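Trirkel Hand Unit, Pair
Item 430 / in stock / ships as left + right

Hand-held gripper pair for collecting manipulation demos without a robot in the loop. Operator holds one unit per hand, does the task, the recording goes to training. Same finger geometry as the Sirkach arm-mount gripper so what you record by hand maps over directly. No teleop lag, no arm to book.

Updated April 11, 2020: new results section, see below. Older page had the wrong finger part number, sorry.

What you get
2 hand units, gray housing
2 marker plates, pre-aligned
Calibration card
Spare finger pads
USB cables, 8 ft
Backpack frame is NOT included, order separately (Miltico frame fits, so does the old Naidoo one if you swap the straps)

Method, short version
Marker on the angled plate gives you hand-to-hand pose when one unit can see the other. That's the part people ask about. Single-hand tracking drifts, everyone's does, and on two-hand tasks the drift shows up as the hands not agreeing where the object is. We use every marker sighting as a correction and smooth between them. Nothing fancy. Runs offline after the session, so a slow laptop is fine.

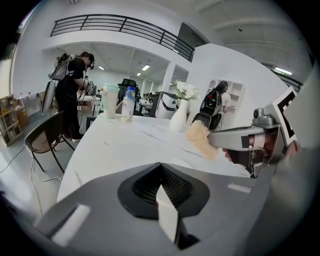
Tabletop setup, view from one hand unit. Marker plate on the second unit at right.

Results from the March runs
Lindiwe Nkosi ran the comparison. Same tabletop tasks, same policy code, only change was marker correction on or off. 282 demos total, all recorded with backpack rigs. 34 thrown out, mostly marker out of view too long at the handover step. With correction on, the trained policy finished the two-hand tasks more often and dropped fewer things. Single-hand tasks: no real difference, don't buy the pair for that, get the single.

Soft items still weak. Grasp width reads fine but the policy tends to close early. Working on it. Clear plastic is also hit or miss, lighting matters alot.

Before you order
Check your firmware, older Sirkach loggers need the update or the two streams won't line up.
Plates are left and right specific. Swapping them gives you a mirrored pose and a bad afternoon.
Don't put labels or tape on the marker face.
Recalibrate after any drop, even a small one.

Returns accepted if plates are still sealed. Lab quotes and bulk orders thru the contact form, put the item number in the subject line. Replacement plates are listed under Parts, fingers too. Raw demo files from the March runs availible on request.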